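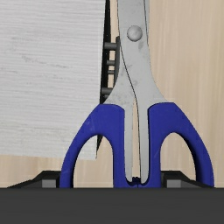 Guilan Feng
Lecturer in Public Administration, Gritstead

Chapter 4
When a Council Member Must Step Aside

In the town of Plalletti, the council voted in November on a contract for road repair. The contract went to a firm named Vestergaard, and it passed by one vote. Two weeks later a local newspaper wrote that one of the members who voted yes had a brother in the management of the firm. The member did not deny this. She said that the rules did not ask her to tell it.

She was partly right. The town code had 184 sections, and only one of them spoke about family interest. It covered husbands, wives and children. Brothers were not mentioned.

Residents collected 2,654 signatures and asked for a new vote. The mayor answered that a legal vote cannot be repeated only for the reason that people dislike it. Both sides used the word "conflict," but they gave to it different meanings, and for this reason the public meeting was long and brought little result.

In this chapter we first define conflict of interest and separate it from corruption, with which it is often confused. Then we look at who decides that a member must step aside: the member alone, the council, or an outside office. Section 4.3 follows the method of Ásdís Hafþórsson, who compared the written rules of 179 towns.

Key terms: conflict of interest, disclosure, recusal, quorum

4.1 What Is an Interest?

An interest is anything a member can gain or lose by a decision. Money is the simplest kind, and we begin with it.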